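Okay, thread time. I've been rewriting the grasp planner for Liketti and this month it finally started behaving, so let me ramble for a bit!

1/ The old planner picked a grasp from one view and committed to it. Fine for boxes on a bare table. Put a couch behind the object and it got lost, with fabric texture everywhere in the depth map and edges that weren't edges.

2/ Riku Yokoyama suggested we stop asking for one grasp and ask for 18 candidates, then score every one again as the jaws get closer. I thought it would be way too slow. It runs in 6 ms on the little computer in my backpack – I checked the timer code twice because I didn't believe it.

3/ My favorite test set is the couch one. Slim things held upright, other stuff standing right behind them, a cable across the cushion. The segmenter has to work out that the dark blue piece in the fingers and the white block behind it are two separate objects.

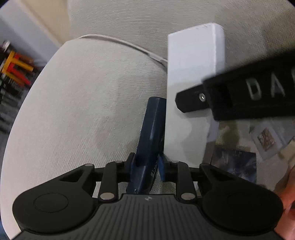 4/ Timing! Finger width and video come in on different clocks, and for weeks mine were 30 ms apart. The policy was learning to close late and I kept blaming the network. Kolbrún Ladefoged found it by plotting both on one chart (please plot your data, people).

5/ Next up is motion blur. When something moves quickly near the jaws, the tracker still grabs onto it now and then. Nneka Onuoha has a branch that lowers the weight on blurry patches, and I'm merging it tonight once the replay tests pass.

Code for the re-scoring step goes up in June. If you've fought with clock sync on a handheld setup, tell me how you fixed it, I want to read all of it!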